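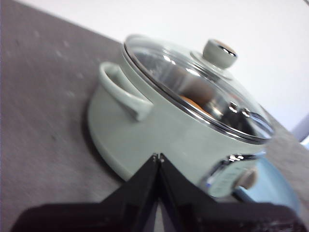 Kwame Owusu says most tripped breakers in small kitchens come down to addition. He inspects rental wiring for Sadeghi and keeps a log of every callout. "Tenants add up outlets," he says. "The breaker adds up watts."

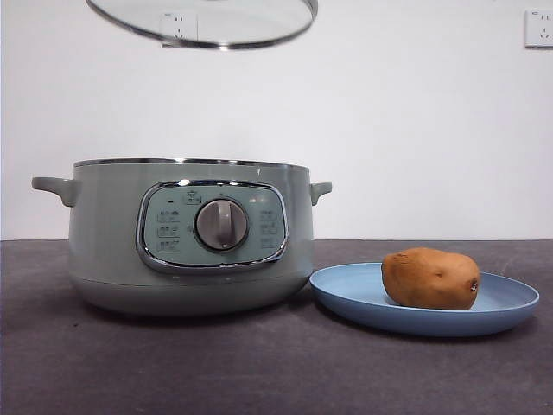 A glass lid and a wall outlet.

His March log covers 202 apartments in Drerkmont. The usual case is two heating appliances over 1,000 watts each, on one circuit that also feeds the refrigerator. "The refrigerator draws 200 when it runs. People forget it – it's always on the list."
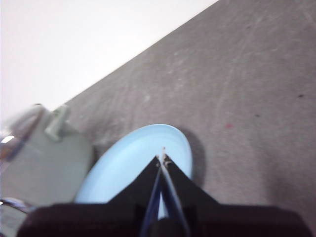

A blue plate on the table

Owusu reads the rating plate first. "Watts divided by volts gives amps. Write it on tape and stick it inside the panel door." He takes light-duty extension cords off countertops.

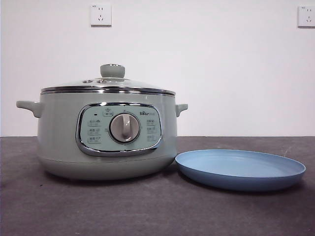 Does a second outlet mean a second circuit?

Often both are on the same breaker, Owusu says. "Switch one breaker off and test each outlet with a lamp."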